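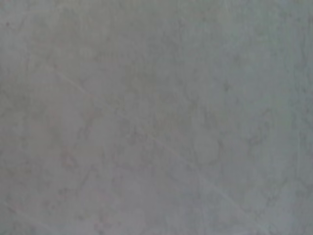

Old sayings for kitchen labels, and how to make them stick

My neighbor Halina Jakubowski writes on everything in her pantry, and I mean everything, and she got me started on hunting for the old words our grandmothers used for a little bit of this and that. A smidgen, a dollop, a knob of butter, a lick of salt! They make lovely labels, and guests always ask about them (which is half the fun, if you like talking as much as I do).

Write your words out in pencil first and say them aloud. "Dredge" looks grand on the flour jar, and "scant" suits the sugar. Keep to one word per jar if you can, two at most, and leave the long phrases for the recipe cards.

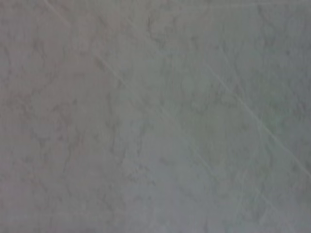 Soft gray with cloudy veining.

For the lettering, cut your labels 3 inches wide and use a waterproof pen. Let the ink sit overnight before you handle them, then rub the jar down with a little vinegar so the paper glue has something clean to hold on to. If a label curls at the corners, a dab of flour paste and a heavy book will see to it.

I have 12 words up on my shelf now and a notebook page waiting for August, when the canning jars come out. "Piggin" is next, an old name for a small wooden pail, and I still haven't settled what to keep in it.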